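Home | News | Robotics | Reviews | Contact

Ollitden opens rentals on Skusteo hand gripper

2020-04-08

14 shares

Ollitden is now renting out the Skusteo, its hand-held gripper for recording household jobs. Price is $394 a month, shipping extra. Setup call included. Kits go out in batches of 10, first batch mostly spoken for already, according to product lead Floarea Tudose.

Replacement finger tips are $80 a pair, which will sting. Tudose says the ones in the January trial units wore down quicker than they liked and the new ones are a harder plastic. We havent tested that yet.

Software is still the weak spot. Setup took Kamol Thepsuriya, who tried a kit for us, some 2 hours, mostly spent on calibration. Manual is thin. Export was fine once it ran.

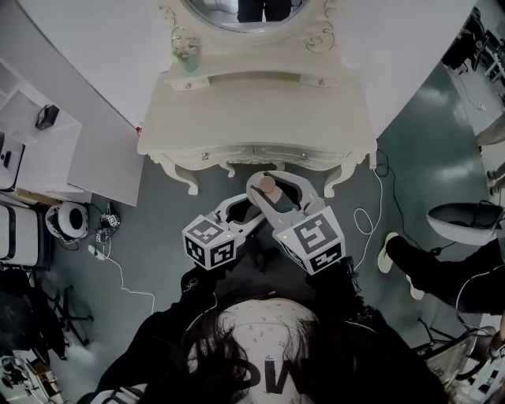
Small objects are where the Skusteo has to earn its money, and Ollitden is pushing that side hard. Bulky jobs can be done with cheaper gear. The two white fingers close to a point, good enough to hold a little tan cylinder right up by a dressing table drawer, and the marker cubes each have a small green light on them. Cubes are big though. Tight shelves could be a problem. Full reveiw when we get a kit for longer.

Comments (3)

Manouchehr S.: 80 for tips?? no thanks

Soudabeh H.: Does it work left handed

Zihan Tang: Had a trial unit in January, calibration was a pain for us too. Support did answer same day.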